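Section 3. Good habits before you start a run

I've used the Starkia hand-held grippers for more than 40 sessions now, and these are the rules I stick to. Most come from the Teoh lab sheet, a couple are my own (learned the annoying way!).

1. Clear your walking path. Cords go against a wall or under the table, and you should be able to take a full step back without looking.

2. Check both marker cubes. Wiggle each one gently. If it moves at all, tighten it and redo the calibration, even if you did it 10 minutes ago.

3. Open and close each gripper 3 times, all the way. I do left first, then right, so I never lose track.

4. Hold both grippers out in front of your chest and wait for the ready tone before you reach for anything.

Note: Keep your sleeves and wrists off the cubes. A covered marker means a gap in the tracking, and you'll be doing that take over.

CAUTION: Don't step over a live power strip with a gripper in each hand. You can't catch yourself. Set them down first, then move the strip.

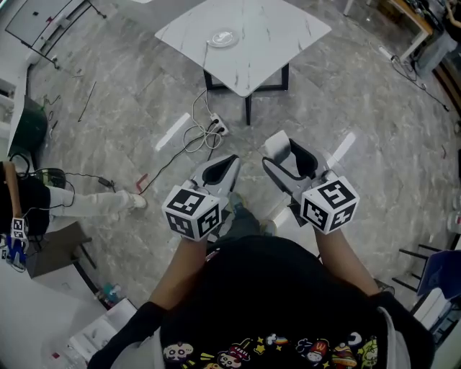
5. Start with your object on the table and both feet planted. If you have to shuffle around mid-take, say so in the log (I just write "moved feet" and the take number).

6. When you're done, park the grippers with the fingers open. Error 141 at the next start-up usually means one was left squeezed shut, and opening it clears the message.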